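Home | Features | Workshop | Archive

Keeping the Drunmont cell on its feet

2021-12-20 | 14 shares | 3 comments

I'd been promised tea before anything else, but Rosalie Gruber already had the guard open and a torch between her teeth when I got to Brirham, so the tea waited. The cell strips old desktop computers for parts. It's been doing that since May, and by my visit it had got through 1558 of them, most from offices that had cleared out a whole floor at once.

Her service interval is 1000 cases. She wipes the fingers down, checks every screw in the linkage with a small driver (two were a shade slack, and she tutted at both), then runs the gripper open and shut 80 times with nothing in it and just listens. I listened too. I couldn't hear a thing wrong – she could, apparently, and went back in for a third screw!

Next comes the wrist camera. Dust from the cases settles on the lens, and a smeary lens makes the arm reach a little short. Rosalie cleans it, puts a printed card on the bench, and has the arm look at it from several heights until the numbers on her screen stop wandering. If they don't stop, she goes and looks at the mounting bolts, and she says rude things to them in German.

Then she teaches it a case. Every model needs its own set of safe places to go in, and that's the slow bit. She jogs the arm down with the pendant, a hair at a time, keeping well clear of the cables. A loop of SATA lead is her least favourite thing in the world. With the Dell she gave me a running commentary on the blue drive tabs, the fan of power wires beside the board and how close she was willing to bring the fingers to an open socket.
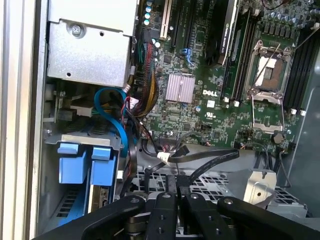

Darren Bramwell reckons the jogging could be cut by half if the approach points were saved per chassis family, and that he'd sooner spend the time on spare finger pads, as they wear out well before anything in the wrist does. Rosalie has heard this before. She's got a drawer of pads now, so I'd say he's winning.

We did get the tea in the end, gone three o'clock, with the guard shut and the cell ticking through a fresh pallet behind us.

Recent in Workshop
- Egger's second-hand conveyor, one year on
- Luzius Koller on cable chains that squeak
- A morning at the Distum paint line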